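Chapter 7
When Is a Task Finished? Termination, Emptiness and the Trouble with "Done"

In Chapter 6 we treated the end of a task as given. The planner had a goal state, the executive checked for it, and when the check passed the program moved on. Most textbooks leave the subject there, and so do most demo videos. This chapter spends its whole length on that check, and it asks you to be suspicious of every part of it.

Our running problem is unloading a dryer. The goal sounds easy to write down: no cloth in the drum. To put that in code you need a function, usually named something like drum_empty(), that returns true or false. What goes inside the function is the hard part. It has to decide from sensor data that something is absent, and a sensor reports only what is in front of it.

7.1 A claim worth doubting

Suppose a vendor tells you that its emptiness classifier is right on 596 test images. Before you write that number down, ask how many images were tried, who picked them, and whether any came from a machine the classifier had not met in training. Ask how many showed a drum with a single dark sock in it. A test set of full drums and bare drums will flatter almost any method, including a threshold on average brightness. We tried the brightness threshold on our own lab's data and it did embarrassingly well, until we added dark clothing.

The Lusitness data set, which we use for the exercises in this chapter, holds 3,000 labeled views of drum interiors. The labels were made by people looking at the same images the software gets. Keep that in mind. If a garment is out of view, the labeler missed it too, and the classifier is rewarded for missing it the same way.

7.2 Two views, two kinds of evidence

Most mobile manipulators give the software at least two views of a drum. A head camera sees the machine, the open door and the arm, and it sees the contents from a distance and at an angle. A wrist camera travels with the gripper and can look straight at the back wall.
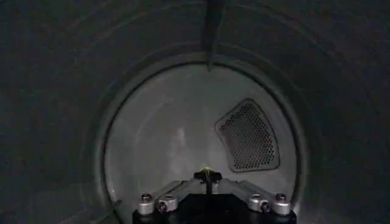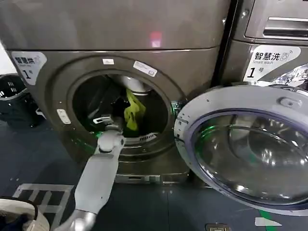

Figure 7.1. First, a wrist camera view toward a pale back wall, with the gripper in the foreground. Second, a head camera view of a dryer with dark and yellow-green cloth in the drum.

Start with the wrist view. A program that looks for cloth will find none in it, and many students will stop there and return true. What the program has established is much smaller. It has seen the back wall and part of the way in. The walls nearer the camera are in deep shadow, and the gripper covers the lower middle of the picture, where gravity tends to put things. The correct output is "no cloth detected in the region observed," and your data type should be able to say so. A Boolean can't.

The head view has the opposite trouble. Cloth is plainly there, so the answer to drum_empty() is easy. The answer to "how many garments?" is not. The black clothing forms one mass, and we would not trust any segmentation network that put a confident number on it. If your executive plans a fixed number of grasps from a count like that, it will stop early or waste time grabbing at nothing.

The door glass also deserves a look. It shows green and white reflections, and a color-based cloth detector run over the full picture may well propose garments on the door. The usual fix is to mask everything outside the opening. The mask depends on knowing where the opening is, and that depends on the camera calibration from Chapter 4, with all its errors.

7.3 Combining views without fooling yourself

The standard advice is to fuse the two cameras and let the evidence add up. We are less keen on this than most authors. Bayesian fusion in its simplest form assumes that the errors of the two sensors are independent given the true state. With dark cloth in a dark place they are not. Both cameras fail on the same sock for the same reason, and the fused result comes back more certain than either one, and just as wrong.

The Plemthorpe planner, which we take apart in Section 7.5, handles this with a coverage map. The inner surface of the drum is divided into 100 cells. Each cell is marked clear, occupied or unseen, and drum_empty() may return true only when every cell is clear. The idea is sound, and the price is time: the arm has to move the wrist camera until the unseen cells are gone, and some cells near the lip can be very awkward to reach.

The Tefera package takes the cheaper route. It stops after two failed grasps in a row. Read its source before you laugh. A failed grasp is at least a physical test, even if what it tests is partly the grasp planner. We will measure how often each rule leaves something behind.

Before going on, write down your own definition of "empty" for a drum, in one sentence, and keep it. You will be asked to implement it in Exercise 7.2 and to break it in Exercise 7.3.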